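Séance 4 – Conserver les courges après la récolte

Le chapitre précédent portait sur la maturité au champ. On aborde maintenant le ressuyage et le stockage, deux étapes où se perd une bonne part de la récolte chez les petits producteurs.

Rappel de vocabulaire : le pédoncule est la tige qui relie le fruit à la plante. Chez Cucurbita pepo, il est anguleux et dur ; chez Cucurbita maxima, il est épais, arrondi et d'aspect liégeux. Un fruit privé de pédoncule se garde mal, la cicatrice laissant entrer les champignons. On coupe au sécateur, en laissant quelques centimètres, et on ne porte jamais une courge par la tige.

Le ressuyage se fait dans un local sec et ventilé, pendant une dizaine de jours. La peau durcit et les petites blessures se referment. Les fruits sont ensuite posés sur des claies, sans se toucher, à une humidité de 50 à 70 %. Au-delà de 80 %, les pourritures progressent vite.
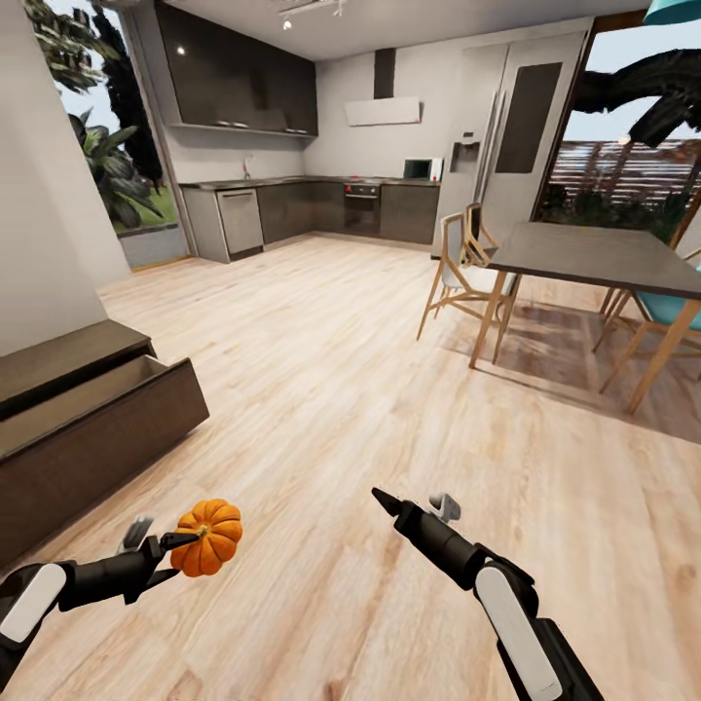
Le calibre compte moins que l'état de l'épiderme au moment du tri. On écarte les fruits fendus, mous ou tachés, puis on classe le reste par durée de garde attendue. Les petites citrouilles orange à côtes profondes, comme celle que tient la pince de gauche, demandent une attention particulière : la terre reste dans les sillons et il faut la brosser à sec. Le lavage est à éviter avant stockage. Les fruits abîmés mais sains à cœur partent en transformation dans la semaine.

Étude de cas : l'exploitation Prernulthorpe. Nuala Fahy y a suivi 1 000 fruits entre la récolte et le mois d'avril. Les pertes les plus fortes concernaient le lot rentré après les premières gelées – un résultat attendu, le froid abîmant les tissus avant que rien ne se voie en surface.

À préparer pour la prochaine séance : lire la fiche de Morag Buchanan sur la ventilation des locaux (8 pages) et relever les températures conseillées pour chaque espèce.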